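Home | Shop | Tees & Tops | Outdoor | Sale | Contact

We use cookies to keep your cart working. By staying on this site you agree to that. OK

Magesa Woodland Camo Tee

I'll admit it, I wasn't going to stock another camo shirt. We had two of them a while back and they were stiff, boxy things that sat on the shelf until April (my husband still wears the leftovers to mow). Then Mafalda Matos from Magesa sent me one of theirs to try, and I wore it all weekend and then ordered 40 of them!

It's a soft cotton jersey, midweight, the kind you can sleep in. The pattern is the classic woodland mix: olive, dark green, brown and a pale khaki, in big loose blotches. I like that the khaki is quite light, it keeps the whole shirt from looking muddy once you're out of the woods and standing in line at the hardware store.

The fit is roomy in the shoulders and a little long in the body, so it stays tucked in if you're bending over a tackle box. Between sizes? Go down one, unless you layer. Sizes run S to XXL and every size is the same price, $20.

Washing: cold, inside out, hang it up or tumble on low. Mine has been through the machine plenty and the neck hasn't gone wavy. It does wrinkle a bit if you leave it in the basket (jersey does that), but a shake and a quick fold takes care of most of it. I fold mine in half, sleeves in, then over on itself, and it fits in the side pocket of a daypack with room for socks.

The one thing I always check on a tee is the hem, and this one has two rows of stitching in a light tan thread. Small detail, but I think it looks great against the darker greens.
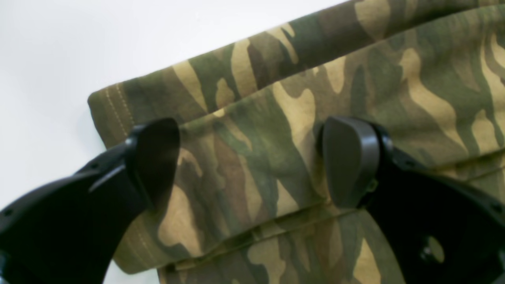

Woodland camo jersey, folded, with the double-stitched hem in tan.

Orders usually leave here within 4 days. Exchanges are fine as long as the tags are still on, just put a note in the bag with the size you want instead. If your size is showing as sold out, drop me a line and I'll put you on the list for the next box from Mafalda.

Sign up for our newsletter and hear about new arrivals first. Enter your email | Subscribe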